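Counting the Full Cost of a Two-Armed Cell
By Simone Peixoto

When the Triltance training center in Toledo drew up its equipment plan last April, the arms themselves were the easiest line to fill in. 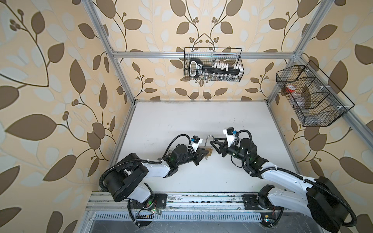
The harder lines came afterward. Adwoa Mensah, who manages capital purchases for the center, had asked each department to list everything a bench cell would need in its first year of use. The first draft named the arms, the grippers and the wrist cameras. The second ran to 16 items and included spare cable sleeves, replacement gripper fingers, mounting hardware and a stock of padlocks for practice tasks.

"The small items were going to be bought one at a time out of the supplies account," Mensah said. "We moved them into the main request." Together they came to $1,228 per cell.

The center compared bids from two suppliers, Wallska and Pisotton. Wallska quoted the lower purchase price. Pisotton included four service visits and agreed to hold its parts prices through the second year. The purchase was awarded to Pisotton.

Staff time remains the least settled figure. Wumpini Fiadzo, the lead technician, requested 100 hours for setup and calibration, and the plan now carries that amount under labor. Floor space and power were charged to the building budget. A decision on a second cell is expected once the first year's repair records have been reviewed.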